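Our office has a round table problem, and by that I mean we have gone through two of them since I started. The first was a glass thing that showed every fingerprint. The second had a wobble no amount of folded cardboard could cure. So when it was my turn to pick, I spent way too many lunch breaks reading furniture listings and ended up with the Plandberg Drolmont, the round wooden one in the warm brown finish. It's been with us since June and I have opinions!

Delivery first. It came flat in one long box and one very heavy square one, and the driver took both of them up in the elevator for me (bless him). Putting it together took me and Roel Van Leeuwen most of an afternoon, and Roel is good at this stuff. There are 11 bolts for the base and the instructions show them all as the same size. They are not the same size. Two are slightly longer and go in the center, and if you put a short one there it just spins around forever. Lay them all out on the floor before you start, save yourself the swearing.

Once it's up, though, it's solid. I leaned on it, Roel sat on it (don't tell Plandberg), and it didn't budge. The edge is nicely finished all the way around with no rough spots, and I did run my hand along the whole thing looking for one.

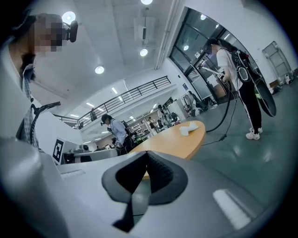

The finish was what I worried about most. I'd ordered from a tiny color sample on a screen and half expected something closer to pumpkin. It is a bit orange, I won't lie, and under our ceiling lights it leans that way even more. In the morning by the windows it looks like a proper mid-brown, and I've decided I like both versions. It does a lot for a room where everything else is gray, floor and desk partitions included, and you get that curved edge sweeping out toward the glass door instead of yet another corner to catch your hip on. There's a white cloth crumpled on top of it, as there usually is, and that brings me to cleaning.

Cleaning is fine if you're quick. Coffee wipes off with a damp cloth. Tea that sits through a long meeting leaves a ring, and I have one ring near the middle that I've been working on for weeks. I tried the Clillell wood balm on it, which smells wonderful and made the whole top look brand new except for the ring. Plandberg's care card says to use a coaster. Okay, thank you, Plandberg.

Size is the other thing to think about. The listing says it seats six, and I suppose it does if all six of you are fond of each other. Four is comfortable. For standing work it's great, because two or three people can get around it from any side and nobody gets stuck at the short end, and you can spread stuff out and reach all of it. With a rectangular table we were forever walking around to the other side.

Price: I paid just under $400 in the spring sale, and it normally goes for a fair bit more. The one I really wanted was the Hosseinzadeh pedestal table, which is gorgeous and has a much thicker top, and which costs roughly $1,000 before shipping. I went and looked at it in the showroom again last month just to torture myself. Is it nicer? Yes. Is it $600 nicer for a table people put wet mugs on? I can't get there.

My complaints, then: the bolts, the ring, and the felt pads underneath, which started peeling off after a few weeks of being dragged around. I replaced those with screw-in ones from the hardware store and they've stayed put.

I'd give it four stars out of five, and I'd buy it again on sale. If you already own one and you've found something that gets tea rings out of this finish, please leave a comment, I'm on my third method.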